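Ticket 1668 - Label printer at packing desk skips every second label
Opened by: Geetha Lobo, Gerkbridge office
Assigned to: Raghavendra Sundaram
Priority: normal
Status: solved, waiting for confirmation

Problem as reported
The Koson label printer prints one good label, then feeds one blank, then prints again. It started after we changed to the new roll from Poojary. The light on the front stays green. I have turned it off and on two times. We have 45 parcels to send before the pickup at 16:30, so for now I am writing the addresses by hand. Please help.

Step 1 - Check the roll
I asked Geetha to measure one label from the new roll. It is 66 mm long. The old ones were longer, but I do not have the exact size because the old box was already thrown away. The gap between labels looks the same to her. I asked her to remove the roll, put it again with the labels facing up, and close the cover until it clicks on both sides. No change.

Step 2 - Run the calibration
Hold the feed button until the light blinks two times, then release. The printer should feed a few labels and stop at a gap. Geetha did this and it stopped in the middle of a label. Second try, the same result. So the sensor does not find the gap - or it finds it and the driver says something different.

Step 3 - Keep the parcels moving
Karthikeyan Acharya printed the addresses on plain paper with the office laser printer. The slips are to be stapled to the paper bags, and for boxes please use the clear tape. The stapler at the packing desk is the blue one, and it must be filled from the top with the arm open.
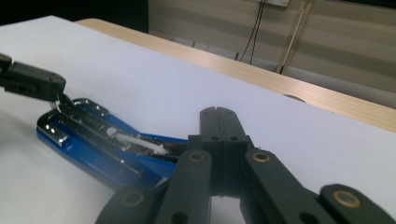
Step 4 - Driver settings
I connected to the packing computer at 14:10. In the Prornlow print tool the stock was still set to the old length, and "Use printer settings" was not marked. I marked it, typed 66 mm, and saved under a new name so that the old profile is not lost. Then calibration again. This time it stopped at the gap.

Step 5 - Test
Printed 20 labels in one job. All of them came out, no blank between. Geetha printed another small job from the order screen and this was also correct.

Comment from Murali Sundaram
Is the same profile used on the second packing computer? Deepika Acharya works there in the mornings and she will get the new rolls too.

Reply from Raghavendra
Yes, it is the same profile. I will copy the new one there before she starts. Geetha, please write to me in this ticket if you see a blank label again, and keep the box of the roll this time. I leave the ticket open until you confirm.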